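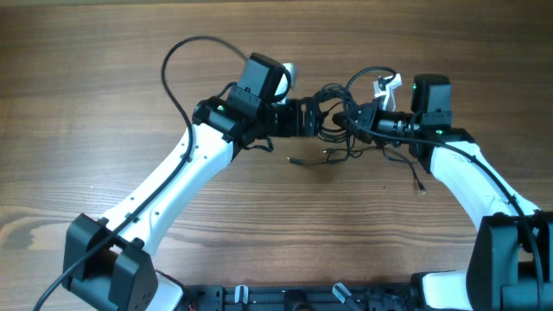 Apr 2, 2026. Cable untangling, the two-arm bench, entry by Rosemarie Diekmann.

I have been putting off writing up the "widest gap first" idea until I could say something sensible about it, and after this morning I think I can, so put the kettle on, as this will ramble a bit. The trouble we keep coming back to is where to grab. Our old rule picked the strand that sat highest in the bundle, on the theory that whatever is on top is the easiest to lift, and that works nicely on thick cable and badly on the thin black stuff. With thin cable the top strands tend to arch over together, several of them side by side, and the planner can't tell one from its neighbour. Down at the bottom of the bundle it's a different story. One thin cable runs out to the left and ends in a dark connector just under the left gripper, and another trails off to the right and bends down to a connector with a metallic end lying on the wood. Those two tails are worth more to us than all the loops put together, because a tail can only belong to one cable, and you can follow it back in.

So the new rule, which Anoma has been calling the tail rule and which I suppose we are now stuck with, goes like this. Find any free end lying clear of the bundle. Trace inward from it until the first crossing. Choose a grasp point on the near side of that crossing, at the spot where the gap to the next strand is widest. One arm holds there, gently, and the other arm goes for the strand that crosses over. If there is no free end to be found, fall back to the old rule and hope for the best.

Anoma Khan wrote the tracing part and I am very fond of it. It doesn't try to understand the whole knot. It walks along the cable a little at a time, and at every step it keeps the three most likely directions, then drops the ones that would need the cable to bend more sharply than it really can. I spent a good part of September trying to do the same job with a big tidy model of the entire bundle and I have nothing to show for it but a folder of pretty plots, so my hat is off to her.

Now the numbers, such as they are. We ran 30 tangles with the old rule and 30 with the new one, same cables, same bench, with Roswitha making all the tangles by hand so that neither Anoma nor I could go easy on our own method. A run counts as solved if the cables lie separate within 12 grasps. The old rule solved 11. The tail rule solved 19. That's a good jump and I was grinning like a fool when I added it up, but please read the next bit before telling anybody upstairs.

Of the 11 failures with the tail rule, seven were the same failure. The holding arm gripped a shade too hard, the strand didn't slide when the other arm pulled, and the loop closed up into something tighter than what we started with. Once it's tight, the gap is gone and our lovely rule has nothing left to work on. Roswitha Nolte thinks we should let the holding gripper open by a hair as soon as the pull begins, so the strand can run through the fingers. I think she's right, though I worry about dropping it altogether on the stiffer cables. The other four were tracing mistakes, all of them at places where two strands ran side by side for a good distance before parting. Anoma has the logs and is already muttering at them.

A few practical notes, mostly for Dörte, who has the bench after us.

The wood grain does bother the tracing now and then. The lines run very nearly straight across the table, and a thin cable lying along the grain gets a lower score than the same cable lying across it. I don't want to cover the table, as we have too many older runs on bare wood to compare with. Try turning the contrast setting up one notch first. I left it where I found it.

Keep an eye on the arms' own cables, too. They hang in big loops near the grippers and they are black, same as everything we're trying to untangle. Twice this week the tracer wandered off the bundle and went happily up the right arm. The mask in the Trasero config takes care of most of this, but it's worked out from the arm pose and it's a bit mean with its margins. I widened it to 2 cm on both sides, and I have had no wandering since, but I've only done a handful of runs that way, so don't take it as settled.

The gripper speed on closing is down to half. Please leave it there until we have sorted out the business with the tight loops. It makes each run longer, around 800 seconds for a bad one, and yes, I know it's dull to sit through. I got most of the Fourie report read while waiting.

Hildegard asked whether the rule would still be any use if both ends were tucked inside the bundle. Fair question, and the short answer is that I don't know. We only had five of those among the 30, and the tail rule solved two of them, both by falling back to the old way and shaking an end loose by luck. I'd like Roswitha to make us a proper set with every end hidden. She says her fingers need a rest first, and I can't blame her.

Still to do: try the looser hold on the seven bad tangles (I have photos of each, in the Masard folder, and Roswitha believes she can remake them closely enough). Rerun the four tracing failures offline with Anoma's new bend limit. Ask Hildegard Dreßler for more of the stiff cable, we're down to our last length. Dörte Bauerfeind to check the right gripper's fingertips for wear before she starts, and write down here what she finds.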